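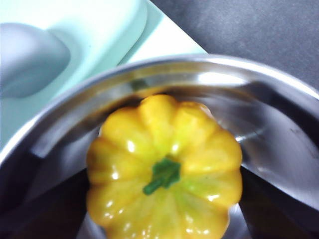 *A yellow bell pepper in a stainless steel bowl, seen from the stem end.*

The **yellow bell pepper** is a sweet, mild pepper of the species *Capsicum annuum*, eaten raw or cooked in kitchens all over the world. It belongs to the same species as the green, red and orange bell peppers it is usually sold beside, and also to a good many hot peppers, although it has none of their heat. Botanically it is a berry, but cooks have always treated it as a vegetable, and there is little sign of that ever changing.

## Name

In the United States the usual name is "bell pepper", or simply "sweet pepper". British and Irish shoppers just say "pepper", while in Australia, New Zealand and India the word is "capsicum". The name "pepper" goes back to the Europeans who met the plant in the Americas and thought its hot relatives tasted something like black pepper, a spice that comes from a different plant family altogether.

## Shape and color

Most bell peppers sold in stores are blocky, with three or four lobes, but the range of shapes is much wider than the produce aisle might lead a person to believe. Some are long and tapered, some are nearly square, and some are squat and deeply ribbed, so that from above they look a good deal like a small pumpkin. The skin is smooth and waxy and shines under a kitchen light. The green cap where the stem joins the fruit is called the calyx, and the flesh close to it can keep a greenish tint even when the rest has turned a deep golden yellow.

Nearly all yellow peppers start out green. The green comes from chlorophyll, which breaks down as the fruit ripens and lets the yellow pigments show – chiefly carotenoids such as lutein and violaxanthin. In some varieties yellow is the final color, while in others it is only a stop along the way to orange or red.

## Growing

Bell peppers love warmth and are rather slow to get going. In cooler places the seed is started indoors, and gardeners who sow in April often have to wait until late summer for fully colored fruit. The plants like steady watering, plenty of sun and some shelter from wind, and a heavily loaded branch may need a stake to keep it from snapping.

Ribbed yellow kinds have a small but loyal following among home growers. In her garden handbook *The Prulthorpe Beds*, Domenica Reisinger gives a whole chapter to a squat variety she calls Josier, which she grew over 13 summers and praises for its thick walls and its good manners in a pot. She also admits, with some affection, that it is a terrible pepper to stuff – the creases hold on to the seeds, and the fruit has a way of rolling over in the pan.

## In the kitchen

Yellow peppers are sweeter than green ones and a little milder than red ones, and many cooks pick them as much for color as for taste. They go into salads, stir-fries, omelets, pasta sauces and soups, and they roast beautifully. Once the skin has blistered, it can be loosened by leaving the hot pepper in a covered bowl for a while, after which it slips off with the fingers.

Deeply lobed peppers want a bit more care at the sink, as grit likes to settle in the folds around the stem. A roomy bowl of cool water and a soft brush will do the job nicely. The stem is then cut out in a circle, the pale inner ribs are trimmed away, and the flesh is sliced along its natural creases into wedges. Andri Rüegg's yellow pepper soup, served for many years at the Bultberg inn, begins with 800 grams of wedges cooked very gently in butter with 3 shallots, and is finished with nothing more than salt and a spoonful of cream.

## Storage

Whole peppers keep well in the crisper drawer of a refrigerator and are best left unwashed until they are needed. Cut pieces should be covered, chilled and eaten within a few days. Peppers also freeze well without blanching, although they turn soft when thawed and are then better suited to cooking than to salads.

## See also

- Pimiento
- Paprika
- Stuffed peppers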